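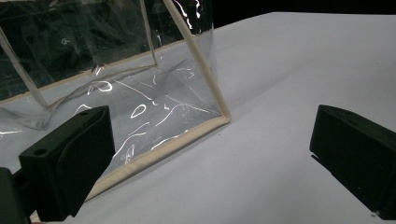

Prollum Pouch Set, README

Hi! I'm Nerys Bowen and I put this set together at Lamance while we were trying out the Prollum hand-held gripper kit. It's a small collection of recordings of a person picking up, opening, moving and folding clear plastic pouches with the gripper. If you're thinking about buying the kit, or you already have one and want something annoying to train on, help yourself.

What's in it

167 recordings, split over 4 folders (pick, stand_up, slide, fold). Each one has the video from the camera on the gripper, the finger opening width, and a short text note on what the person was trying to do. The notes are mine and Yung-ching Mok's, so expect two spelling styles and a lot of "ugh, again".

Why clear pouches

Mugs and blocks were going fine and we were getting bored. A see-through pouch is a different animal! You look at the side panel and mostly you get the table behind it, plus a mess of bright squiggles where the light hits the wrinkles. The beige piping along the edges is about the only solid thing to aim for, and our notes talk about it constantly ("go for the front corner piping", that kind of thing).

What I think of the kit

I like it more than I expected to. The fingers are chunky black blocks and they open wide, which is great for boxy stuff. For thin film I'd love a slimmer tip. The near finger also hides a good chunk of whatever you're reaching for, so in a lot of the fold recordings the bottom edge goes out of view right when you want it. Siwan Morgan swears you get used to it. I'm on week 3 and still tilting my head like that helps.

Setup took me one afternoon, most of it spent on the width calibration. Do that before you record anything. I didn't, and the first batch had to go.

Known problems

- Glare. We left it in on purpose, but it's strong.
- White table and black background throughout, so please don't expect a model to cope with your kitchen.
- fold is the smallest folder and the messiest.
- File 200 in our original numbering is missing. The numbers have gaps from the deleted batch, don't go looking.

Using it

Free for research and for messing around. If you want to sell something trained on it, write to Sioned Gronow at Lamance first.

Last update: December 2024. Fixed the width values in slide.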